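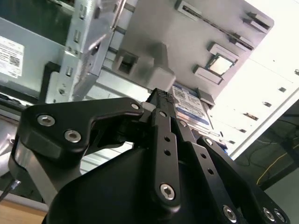

What should a small workshop set aside first when it plans to buy a robot arm for taking computers apart? Set aside money for the gripper, its fingertips and the fixtures that hold the work still, and only then choose the arm with what remains.

Budgeting for robotic disassembly

Budgeting for robotic disassembly is the planning and costing of equipment used to take apart manufactured goods, most often desktop computers, with the help of one or more robot arms. It is a modest corner of the wider subject of automation planning, but it has habits of its own, and people who come to it from packing or welding are often surprised by how differently the money is shared out.

Background

Factories that put things together enjoy the great comfort of knowing what is coming down the line. A workshop that takes things apart has no such comfort. One computer has a drive held in a plastic caddy with a latch, the next has a drive screwed to sheet metal, and a third has been opened before by somebody who lost half the screws and made do with others. The equipment has to cope with all of them (or at least with enough of them to earn its keep), and so a buyer's first job is to look long and hard at what comes through the door.

The planner Miklós Szilágyi, whose notes for the Sirko refurbishing workshop are still passed about among people in the trade, called this first job "the shelf week". His advice was to put every machine that arrives in a week on a shelf, sort the lot by the way the drive comes out, and buy for the biggest group. Sirko counted 300 machines in its own shelf week, which fell in February, and sorted them into 7 groups. The largest held 67 machines, and the first purchase was planned around those and no others.

What the money goes on

The arm is the part everyone wants to talk about, and quite understandably so, as it is the handsome part. A budget usually has several other lines, though, and they deserve just as much care.

Gripper. The gripper takes up space as well as money. Its links swing outwards or inwards as the fingers move, and a pair of fingers that closes nicely on an open bench may not fit between a drive bay and the side of the case. Buyers are advised to measure the tightest gap they mean to work in and to ask the supplier for the width of the gripper when open, when closed, and at its widest point in between.

Fingertips. Pads with a rough or patterned surface are a common choice for smooth plastic and painted metal. They wear, and they should be entered in the budget as a running cost, in the same way as gloves or drill bits. Spare sets are best ordered together with the gripper.

Wrist camera. A small camera near the gripper gives a close view of latches and labels, but the fingers themselves may fill a good part of what it sees. Some workshops therefore allow for a second camera, fixed above the bench, and for decent lamps. Pale or shiny panels can wash out under strong light, so a little should be kept back for shades and diffusers.

Fixtures. A computer case that slides away when pushed is no use to man or robot. Clamps, stops and tilting trays are cheap beside the arm, yet they are the line most often forgotten.

Cables, tools and staff time. Loose cables inside a case catch on fingers, and somebody generally has to tuck them aside by hand. That person's hours belong in the plan, as do training and the afternoons lost to setting up.

Trial periods

Many suppliers will lend or hire out equipment before a sale. The Filel hire scheme is a well-liked pattern for this: the workshop pays a deposit, tries the arm on its own machines, and has the deposit taken off the price if it buys. Sirko set its trial at 2000 drive removals and kept a plain written tally of which ones needed a helping hand.

Comparing quotations

Quotations are seldom laid out alike. When Sirko weighed up offers from Nuva and Widero, the first had listed the gripper, mounting plate and software separately, while the second gave a single sum and left out delivery. Szilágyi's remedy was to write both out again on one sheet, line by line, leaving a blank wherever a supplier had said nothing, and to telephone about the blanks. His sheet is dated 16 December 2022 and has a column for spare parts on the far right, added in pencil.

See also

Drive caddy
Machine hire
Refurbishment of computers
Workholding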